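I have rented for most of my adult life, and in that time I have lived with a lot of gray paint. My view is simple: a landlord should let a tenant paint the walls, and a tenant who plans to stay more than a year should do it.

The usual objection is money. A gallon of decent paint and a roller cost me less than 100 dollars last time, and that covered the bedroom with some left over for the hall. Painting it back at the end of the lease costs about the same again. Compare that with what people spend on things meant to distract from the walls. I once bought a lamp, a rug and two large plants for a room that I disliked, and I disliked it just as much afterward.

The second objection is resale, or in the case of a rental, the next tenant. Agents like neutral colors because they photograph well and offend very few people. I understand that. But a person looks at a listing for a minute and then lives in the apartment for years. My friend Nayeli Manríquez rented a place on Imhof Street where every wall was the same medium gray, including the inside of the closets. The lease listed a fee of 236 dollars per room for any change of color. She stayed 23 months and never hung a thing. She said the place felt like somewhere she was waiting.

Dark gray is a harder case. It can look good in a large room with big windows and a few pictures on it. In a small room with one window facing north, it eats the light by three in the afternoon, and in December it starts earlier than that. People choose it from a chip the size of a playing card, and a chip tells you almost nothing. Paint a piece of cardboard, lean it against the wall and leave it there for a few days. Look at it in the morning and again with the lamps on.

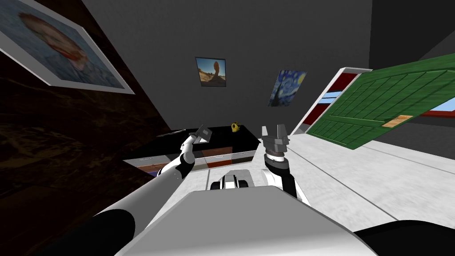
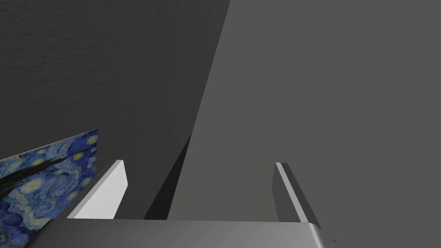
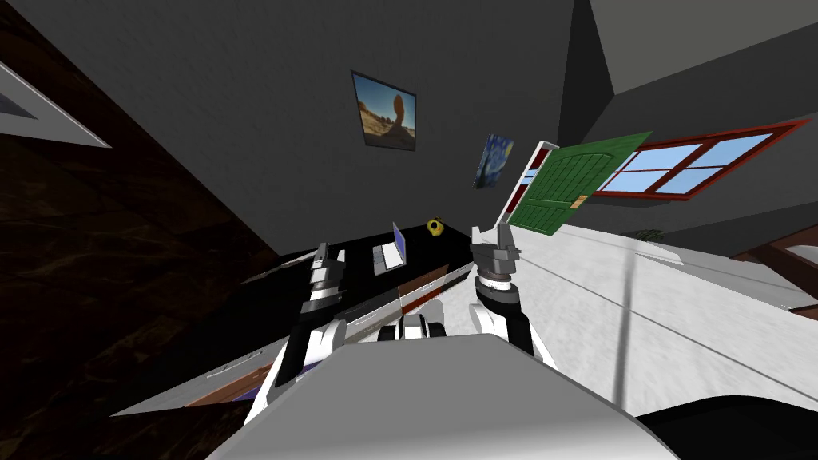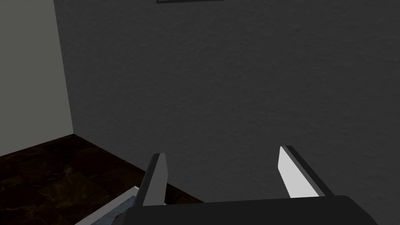 The argument I take more seriously is the one about skill. Landlords have seen bad paint jobs, with drips on the baseboards and roller marks on the ceiling, and they are the ones left to fix them. Azucena Chávez manages a building of small apartments called the Serero, and she used to refuse every request for that reason. Now she allows it with a short set of conditions. The tenant shows her the color first, uses a paint from her list, tapes the trim and leaves a labeled can in the closet. She holds back 200 dollars of the deposit against repainting. Most of her tenants still leave the walls alone, which surprised her. The ones who do paint tend to renew.

I think that arrangement is fair to both sides. It treats the tenant as an adult and gives the owner some cover. It also produces better work, because a person who has to live with a crooked line will usually go back and straighten it.

I don't think everyone needs bright walls. My own living room is a dull yellow that two visitors have compared to mustard, and the kitchen is plain white. A gray room is fine if the person in it picked gray. What bothers me is how many people never pick anything – they move in, look around, and decide the question was settled before they got there. Then they stay for six years.

If your lease says no painting, ask anyway. Ask in writing, name the color, and offer to pay for putting it back. The worst you will get is a letter saying no, and you can still hang a picture. If the answer is yes, start with the bedroom, move the bed to the middle, and do the ceiling line before you open the big can. Plan on two coats. The second one goes faster, and you can sleep in there the next night with the window open a little.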